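第四章 布料作业：小床组件的安装与运行

本章适用于已经完成第二章（导轨与机械臂的固定）和第三章（上电与回零）的用户。如果您的 Rundden 双臂桌面套件还没有通过第三章最后的自检，请先回到那一章，不要从这里开始。

本章所用的软件为 Beltden 控制程序。菜单的名称按照中文界面书写。如果您使用英文界面，请参照附录里的对照表，两种界面中菜单的顺序是相同的。

4.1 本章的内容

布料作业是本套件各项作业里最难调整的一项。木块和杯子放在桌上以后，位置可以测量，下一次还能放回同一个位置。毯子每次放下去的样子都不同，褶皱也不同，所以程序不能只靠固定的坐标工作。本章会说明怎样摆放小床、怎样设定抓取的高度和力、怎样示教一次整理动作，以及怎样判断一次动作算合格还是不合格。

整理动作分为三个阶段：
一、抓住毯子靠近桌面的一角；
二、把这一角提起，向床尾或床的侧边拉平；
三、松开夹爪，手臂退回等待位置。

枕头的放置是选做的内容，请看 4.8 节。我们建议第一次使用的用户先把毯子做好，再做枕头。

4.2 开始以前的检查

请按照下面的顺序检查。全部做完大约需要一刻钟。

1. 确认急停按钮已经按下，按钮处于锁住的位置。
2. 用手轻轻摇动左臂的底座，然后摇动右臂的底座。底座与铝导轨之间不应有间隙。如有间隙，用套件附带的内六角扳手把螺栓拧紧。拧紧时请左右交替进行，每次转半圈。
3. 确认两个底座中心之间的距离为 462 毫米。请从左底座的中心刻线量到右底座的中心刻线。
4. 沿着每条手臂检查线缆。线缆在肘部应留有一个松弛的弧形，手臂完全伸直时线缆也不应拉紧。
5. 检查线缆的扎带。扎带可以束住线缆，但不可以压扁线缆。
6. 检查夹爪的两个指尖。指尖上如有毛刺，用细砂纸磨平。
7. 用干布擦净桌面。
8. 旋转急停按钮，使它弹起，然后在 Beltden 程序里点击“回零”。

注意：第 8 步进行时，两条手臂会同时运动。请把双手和袖口放在桌面以外，长发请束起。

说明：如果您是从旧版套件升级的，底座的刻线可能在侧面。旧版的刻线同样有效。

4.3 床体的摆放

小床组件由床体、毯子和枕头组成。床体在出厂时已经装好，用户不需要工具。

1. 把床体放在桌面的中部偏后，床体下面不要垫任何东西。
2. 转动床体，让床头在左边，床尾在右边，床体与导轨之间成一个斜角。斜角不必精确，程序在每次开始以前都会重新识别床体的方向。
3. 在 Beltden 程序里打开“视野”页面，确认床头和床尾都落在绿色的范围线以内。
4. 慢速运行“到达测试”。左臂和右臂会轮流移到床的四周，每到一个点停一下。
5. 如果有一个点显示红色，把床体向导轨的方向移动一点，再做一次第 4 步。
6. 测试通过以后，可以在桌面上贴纸胶带，标记床脚的位置。

床体与正前方的导轨平行摆放也是允许的。但是在平行的位置上，两条手臂容易在床的中间相遇，程序会更多地让其中一条手臂等待，整个动作会变慢。初学的用户请使用斜放的位置。

注意：请勿把床体推到贴住后面围板的位置。手臂向后伸展时，腕部上方的相机有可能碰到围板。

4.4 围板和光线

桌面周围的围板是为了给相机一个单纯的背景。请使用颜色浅、没有图案、不反光的围板。左、右两边的围板与后面的围板相接，相接的地方不必完全密封，可是不应有强光从缝里进来。

1. 打开室内的灯，关闭直射桌面的台灯。
2. 如果房间有窗户，请拉上窗帘。早晨和傍晚光线变化快，示教和运行最好在同样的光线下进行。
3. 在“视野”页面点击“曝光锁定”。
4. 等待五秒，确认画面的亮度不再变化。
5. 把手伸到桌面上方再拿开，画面的亮度应保持原样。若亮度跟着手改变，说明锁定没有成功，请重复第 3 步。

曝光锁定在程序退出以后会自动取消。每次重新打开程序，都需要再锁定一次。我们收到过不少询问，问为什么昨天的示教今天不能用，其中很多就是忘记了这一步。

4.5 毯子的准备

本组件附带的毯子由 Fernandes 供应，质地柔软，四周有褶边。您也可以使用自己的布料，要求写在本节的后面。

1. 把毯子在手里抖开，不要熨烫。
2. 把毯子盖在床上，让它盖住床面的大部分。床头板的上部应露在外面。
3. 把靠近导轨一侧的一个角向下放，让它垂到桌面。这个角在程序里叫作“起始角”。
4. 用手掌在毯子上轻轻压一次，去掉很高的拱起。小的褶皱请保留。
5. 在程序里点击“布料识别”。屏幕会用蓝线画出毯子的外轮廓，用橙色的圆点标出起始角。
6. 如果橙色圆点不在起始角上，请用鼠标拖动它，然后点击“确认”。

起始角应垂在两条手臂都能到达的地方。比较简单的办法是，先让两条手臂回到等待位置，再看两个夹爪之间的空间，把角放在那里。

左臂从侧面沿着桌面接近起始角，右臂在床尾一侧靠近床角的地方等待。两个夹爪都要保持在毯子的外面，在点击“开始”以前不应压在布上。枕头如果暂时不用，可以平放在桌面的左侧，小床的旁边。 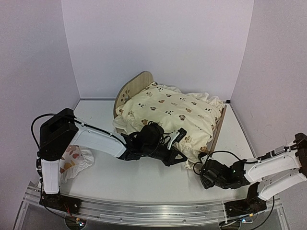

Vilja Kinnunen 读过本章的初稿以后写信来说，她认为这一节对起始角的要求太宽了。按照她的经验，褶边堆在一起的时候，夹爪有时只夹住最外面的一层，提起来以后角就滑掉，所以她在每次开始以前都会用手指把褶边分开一次，让下面的布露出一点。她还问，程序能不能在提起以后自己检查一次，看看布是不是还在夹爪里。

我们接受了第一个意见，请您在第 3 步以后加上这个动作：用手指把起始角的褶边分开，露出里面的布边。第二个意见所说的功能已经存在，名称是“提起后确认”，出厂时是关闭的。打开的方法在 4.7 节。

关于自备的布料，请遵守下面的要求：
布料应柔软，能够自然下垂。硬的帆布和塑料布不适用。
布料的颜色应与桌面有明显的差别。全白的布料在浅色的桌面上，轮廓很难识别。
有印花的布料可以使用。印花很密时，请把“轮廓平滑”调高一级。
布料上不要有纽扣、拉链和长的线头。
毛线编织的布料请不要使用，指尖会勾住线圈。

4.6 抓取参数的设定

抓取参数在“作业”菜单的“布料”页面里。左臂和右臂分开设定，请不要直接复制，两个夹爪的磨损通常不一样。

4.6.1 接近高度

接近高度是指尖与桌面之间的距离。出厂值为五毫米。

1. 选择“左臂”。
2. 点击“移到起始角”。手臂会停在起始角的旁边，不会夹取。
3. 蹲下来，从桌面的高度看指尖。指尖应在桌面上方，与桌面不接触，同时低于布角最厚的地方。
4. 如果需要，用“升”和“降”两个按钮调整，每按一次改变半毫米。
5. 点击“保存”。
6. 选择“右臂”，重复以上的步骤。

注意：请勿用手推动已经上电的手臂来调整高度。关节里的减速器会受到损伤，这种损伤不在保修的范围内。

4.6.2 夹持力

夹持力用级别来表示，从一级到九级。薄的棉布从三级开始试，厚的毯子从五级开始试。

1. 把布角放进张开的夹爪里。
2. 点击“夹持测试”。
3. 用两个手指捏住布的另一边，慢慢地拉。
4. 如果布很容易滑出来，提高一级，再试一次。
5. 如果布拉不出来，并且夹爪的电机发出连续的高音，请降低一级。

合适的级别是：慢慢拉的时候布不动，用力拉的时候布可以滑出来。这样，万一毯子卡在床架上，夹爪会放开布，不会把整张床拖走。

4.6.3 提起高度和拉平速度

提起高度应大于床面的高度，否则毯子会擦过床架的边缘。拉平的速度建议从“慢”开始。速度快时，毯子里会带进空气，中间容易鼓起，落下来以后又变成新的褶皱。我们在自己的工作室里几乎总是用“慢”，只在展览时用过“中”。

4.6.4 双臂的先后

“双臂的先后”这一项有三个选择：左臂先、右臂先、同时。第一次运行请选“左臂先”。选择“同时”以前，必须完成 4.9 节的碰撞区域设定。

4.7 示教和运行

示教的意思是，由您用主控手柄带动手臂做一次动作，程序把这次动作记录下来。随套件附带的数据包里已经有 2345 段记录好的布料动作，所以用户自己的示教数量可以比较少。数据包请在“资料”菜单里下载，然后点击“合并”。

示教的步骤：

1. 按照 4.5 节摆好毯子。
2. 点击“新建示教”，输入一个名称。名称可以用中文，但请不要使用斜线和问号。
3. 双手握住主控手柄，等待两个指示都变成“就绪”。
4. 按下脚踏开关，记录开始。
5. 移动左手，让左夹爪接近起始角，然后夹住。
6. 把布角提起，停一秒。
7. 向床尾的方向慢慢拉，直到布面变平。
8. 需要右臂帮助时，用右夹爪夹住床尾一侧的布边，向外拉。
9. 松开两个夹爪，让手臂退回等待位置。
10. 再按一次脚踏开关，记录结束。
11. 观看回放。满意请点击“保留”，不满意请点击“删除”。

每次示教以后，请用手把毯子重新弄乱，不必追求每次一样的乱法。如果每次都摆成同一种样子，程序学到的范围会很窄，以后遇到别的样子就会停下来。

请勿保留中途改变主意的示教。例如，先去夹左边，又放开去夹右边，这种记录会让手臂在运行时犹豫，反复地前进和后退。

说明：第 6 步的停留很有用，请养成习惯。

运行的步骤：

1. 点击“训练”，选择刚才保留的示教和已经合并的数据包。
2. 等待训练结束。时间的长短取决于您的电脑，期间请不要让电脑进入睡眠。
3. 打开“提起后确认”：在“布料”页面的最下方，把开关移到右边。
4. 摆好毯子，离开桌面。
5. 点击“开始”，一只手放在急停按钮的旁边。
6. 动作结束以后，程序会显示“完成”或“未完成”。

打开“提起后确认”以后，手臂在提起布角之后会停一下，由腕部的相机看一次夹爪。如果相机没有看到布，手臂会下降，再试一次。连续三次都没有看到布时，程序停止，并且发出提示音。

注意：提示音响起后，手臂仍然上电。请先按急停，再把手伸进去整理毯子。

合格的判断：

程序显示的“完成”只表示动作走到了最后。毯子是否整齐，需要您自己判断。我们使用的标准如下，您可以按照自己的需要修改。
床面的中间没有折叠起来的布；
起始角已经离开桌面；
床体没有移动到范围线以外；
毯子没有从床的另一侧滑落。
浅的皱纹不算不合格。

4.8 枕头的放置（选做）

附带的枕头很小，四周同样有褶边。枕头的边很薄，夹爪夹住边的时候，枕头会垂下来，所以请示教夹爪去夹枕头的主体。

1. 先完成毯子的整理，让两条手臂回到等待位置。
2. 把枕头放在桌面的左侧，印花向上。
3. 检查枕头与左臂底座之间是否有足够的空间。夹爪要能从上方张开落下。
4. 在“作业”菜单里选择“软物放置”。
5. 把左臂的夹持力设为二级。
6. 示教左臂从上方夹住枕头，提起，移到床头一侧，放下。
7. 放下时，请等枕头接触毯子以后再张开夹爪。

左臂在这项作业里弯曲得比较大，肘部会抬高。请再一次检查肘部的线缆。如果线缆在肘部弯成尖角，把最近的一条扎带向前臂的方向移动一点。

我们不建议用右臂把枕头从左侧取过来。右臂可以到达，但它的前臂会从床的上方经过，容易碰到床头板。

4.9 碰撞区域的设定

两条手臂的工作范围在桌面中间重叠。程序把重叠的部分叫作“共用区”。在共用区里，同一时间只允许一条手臂低于设定的高度。

1. 打开“安全”页面。
2. 点击“量取共用区”。左臂会慢速画出自己的范围，然后轮到右臂。
3. 确认屏幕上的桌面深度为 920 毫米。如果数值不同，请检查桌面的型号是否选对。
4. 用鼠标把床体的轮廓拖到实际的位置。
5. 设定床头板的高度。床头板上方如果是圆弧形的，请按照最高的一点设定。
6. 点击“保存并锁定”。

小床每次移动以后，都要重新做第 4 步。只移动了毯子时不需要。

注意：安全页面的锁定密码请由一个人保管。在学校使用时，请不要把密码写在桌面或围板上。

4.10 常见的问题

手臂到达起始角以后停住不动。
请检查接近高度。若指尖已经压在桌面上，程序会认为遇到了障碍。把高度升高半毫米，再试一次。

夹爪夹住了布，但是在拉平时滑掉。
先提高一级夹持力。如果已经到七级还会滑掉，请更换指尖的橡胶套。橡胶套用久了会发亮，发亮的地方没有摩擦力。

整张床跟着毯子一起移动。
夹持力过大，或者布被床架的角压住了。请降低夹持力，并检查床架的四角。也可以在床脚下面贴防滑垫，防滑垫请选薄的，厚的垫子会改变床面的高度。

屏幕上的蓝色轮廓跳动。
多数是光线的问题，请重新做 4.4 节。如果毯子的印花很大，请同时调高“轮廓平滑”。

腕部相机的画面变黑。
请先看线缆。在断电以后，把腕部的接头拔下，再插上，听到一声轻响为止。如果画面仍然是黑的，请与 Ornden 联系，不要自己打开相机的外壳。

左臂的动作比右臂慢。
在“左臂先”的设定下，右臂的等待时间不计入动作时间，所以显示的数字会有差别。两条手臂的最高速度是相同的。

运行时听到“嗒、嗒”的声音。
请按急停，然后检查底座的螺栓和扎带的尾端。扎带的尾端如果太长，会打在前臂上，请剪短。

4.11 保养

布料会掉落细小的纤维，这些纤维容易进入夹爪的滑轨。布料作业的保养因此比其他作业更频繁。

每天工作结束以后：
用软毛刷清扫夹爪的滑轨，从里面向外面刷。
用镜头纸擦拭腕部的相机。
把毯子从床上取下，折好，放进袋子里。

累计运行每满 72 小时：
断电，检查全部底座螺栓。
检查肘部和腕部的线缆外皮。
在夹爪的滑轨上加一滴附带的润滑油，然后用干布擦去多余的部分。油如果留在指尖上，会弄脏毯子，也会使夹持力的设定不准确。

毯子和枕头可以用冷水手洗，平放晾干。洗过的毯子会稍微变硬，请用手揉软以后再使用，并且重新做一次“夹持测试”。

累计运行的时间显示在“关于本机”页面。更换控制盒以后，这个时间会从零开始，请自己记下以前的数值。

4.12 订购与服务

小床组件可以单独订购，也可以与 Rundden 套件一起订购。单独订购时，包装里没有围板和主控手柄。备用的毯子、枕头和指尖橡胶套请向 Ornden 订购，订购时请写明套件的序列号。序列号的标签在控制盒的底面。

学校和培训机构可以向 Ornden 申请一次远程的安装指导。指导时请让熟悉本地电源和网络的人在场，并且在开始以前完成 4.2 节的全部检查。

下一章说明容器类作业，包括开盖和倒出。进行下一章以前，请把小床从桌面上拿走，并在“安全”页面里删除床体的轮廓。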